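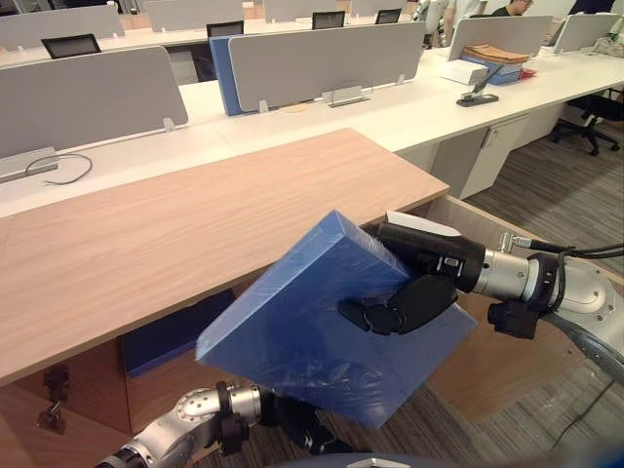
Re: [tenants-list] Loading dock hours and the shared receiving room

To: All subscribers, Plendamico Business Park tenants list
From: Office of Tenant Services
Sent: 9:12 a.m.

Dear Tenants,

This office has received several replies to the notice on receiving hours that was posted to the list in March. The message quoted below raises the points made most often, and we answer it here for the benefit of all subscribers.

> The new hours are a problem for those of us on the Sitaris side of
> the park. Our freight carrier does not reach the dock before late
> afternoon, and under the new rule anything left after 5:00 p.m. goes
> to the Davex building overnight. Twice now we have had to go across
> the site to collect parcels that were labeled correctly for Unit 9.
> Could the old hours be kept for tenants who ask in advance? We would
> also like to know who is responsible if a parcel is damaged between
> the two buildings.

On the first point, the old hours will not be restored as a general rule. The dock at the Sitaris building shares its driveway with the fire lane, and the terms of our site permit require that the lane be clear from 5:30 p.m. onward. Late receiving can be arranged for single deliveries. A request should reach this office by noon on the day of the delivery and should give the name of the carrier, the unit number and the number of pieces expected.

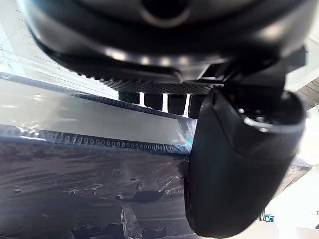
Requests made after noon will be considered, but no staff member can be promised. Tenants who expect regular late freight may apply for a standing arrangement, which is reviewed every quarter. The fee is $200 per quarter and covers one late delivery each week.

On the second point, parcels moved to the Davex building remain in the care of the park until they are signed for. Each one is entered in the transfer log at both ends. If a parcel arrives in poor condition, please note this in the log before you take it away and send a copy of the packing slip to this office. Claims up to $500 are settled directly by Tenant Services. Larger claims are passed to Plattner, our insurance agent, and take longer - please allow a full month.

We regret that parcels for Unit 9 were sent across the site in error. The shelf labels in the receiving room have been corrected. 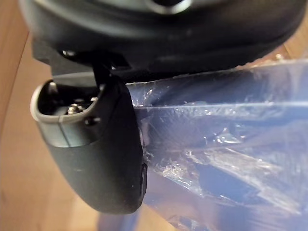
Tenants are also reminded that the room is not intended for storage. Freight not collected within five working days will be moved to the basement cage, and the key must then be requested at the front desk. Pallets may not be left in the corridor at any time, including during lunch hours.

Questions on any of the above may be sent to the list or made by telephone at extension 2305. Standing arrangement forms are available at the front desk of either building.

Respectfully,

Office of Tenant Services
Plendamico Business Park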